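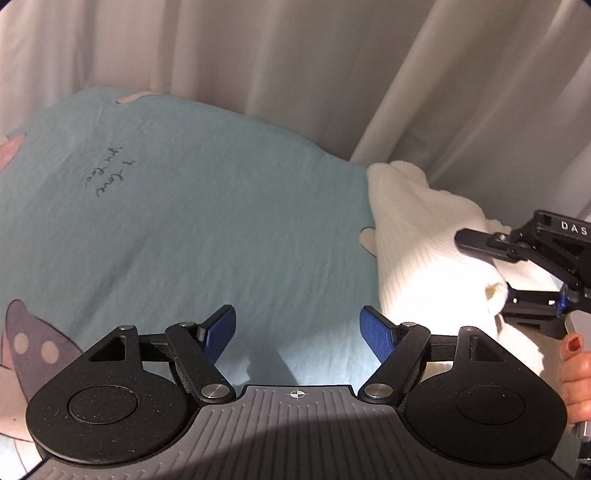
Knit garment on the blue sheet, curtain behind.

**January, notebook, budget model**

Picked up the county budget comparison again. The goal is the same as before: take the adopted budgets from Tretham, Belmonte and Hinham and get them into one table where a line in one town means the same thing as a line in the next. We have Tretham and Belmonte loaded. Hinham is still half done.

9:40 am. Reran the Tretham import from scratch. 75 department lines in, 75 out, totals match the printed summary. Last run dropped the library grant because the row had a footnote mark in the amount column. I now strip footnote marks before reading the number. Kept the old script in the archive folder in case the change breaks Belmonte.

10:30 am. It did break Belmonte. They use an asterisk to mark amounts carried over from the prior year, and we need that flag. Changed the script so the mark goes into its own column. Both towns now load clean.

Land lease income is the main problem. Tretham books rent from town-owned land under general revenue. Belmonte puts it in a separate land fund and moves a share across at the end of the year. If we count the fund and the transfer we count the same money twice. For now I count the fund and drop the transfer, and I wrote that in the header of the table. Araceli Villaseñor should look at this before anyone uses the totals, as she worked through the Belmonte land bylaw last year and I have only read the summary.

Hinham: the amendment passed in the fall changes the split on lease income. Landowners in the shared tracts now get 60 percent and the town keeps the rest. The budget book still shows the old split in two tables and the new one in the text. I can't tell which the adopted total was built on. Tried both:

- old split: total comes out too high against the summary page
- new split: closer, still off by the amount of the road levy

So probably the new split, with the levy entered somewhere else. Need to find where. Page 12 of the book has a levy table with no total, start there.

1:15 pm. Found it. The levy is in the capital section, under drainage. Moved it, and Hinham now ties to the summary on the new split. The two tables in the book are leftovers from the draft.

Clikon export: the chart tool cuts labels longer than a certain length and gives no warning. Six of the Hinham labels came out the same after cutting. Shortened them by hand and saved the list as labels_short.

To do:

- ask the Hinham clerk to confirm the new split in writing
- Araceli to check the Belmonte land fund
- per-household figures, once we agree on which household count to use
- rerun all three towns after the label change, then freeze the table

Stopped at 4:20 pm. Working copy is on the shared drive, Hinham tab is the current one.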